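Robot Manipulation Lab, Unit 5: Comparing Grippers at the Kitchen Counter
Course handout, revised 2026-05-21. Instructor: Jomar Dagdag
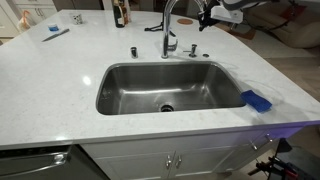 The purpose of this unit is to compare two end effectors on the same arm, using the same objects and the same controller settings. The first is the Urkau parallel gripper. The second is the Mishra underactuated gripper, which has longer fingers and a softer closing profile. Results from the Dosdale bench tests in Unit 4 may not be reused, as the fixtures there were mounted at a different height.

1. Reach and clearance

A sink with a tall gooseneck faucet is a poor place to approach from directly overhead. The arch of the spout occupies the space a top-down grasp would use, and the planner will either reject the pose or return a path with a large wrist rotation. Before running anything, check clearance for the full gripper envelope, cables included. The collision model supplied with the Kusbridge controller covers the housing and the fingers. It does not cover cable loops, so add a margin by hand.

2. Object classes

Cloth or sponge. Deformable, no fixed grasp point. Pinch depth matters more than closing force.
Mug. Rigid. Compare rim and handle grasps, and record them separately.
Bottle. Tall, with neighbors close on one or both sides. Finger thickness is usually the limiting factor.
Knife. Perception only in this unit. Do not attempt a grasp.

3. Perception

Glossy white countertops and brushed steel both give bad depth returns. Overhead lights produce bright spots that move across the surface as the camera moves, and these may be segmented as objects. Set exposure manually to 2000 microseconds and leave it there for both grippers. Chrome parts should be taken from the stored map - the live depth on them is not reliable enough to plan against.

4. Procedure

Mount the first gripper and run the tool calibration.
Load the payload value for that gripper. A wrong payload shows up as drift when the arm is held still.
Run five trials per permitted object class, resetting the object to its start pose each time.
Change grippers and repeat. Keep the object order the same.

5. Recording

Log each trial as success, slip, miss or planner failure. A planner failure is not a miss and is to be kept in its own column. A complete set of logs from one gripper takes up roughly 2135 MB with depth frames included, so clear the local disk first.

6. To hand in

One table per gripper, and a page of comments on the failures. State which failures come from the hand and which come from the arm or the camera. Where this cannot be determined from the log, say so.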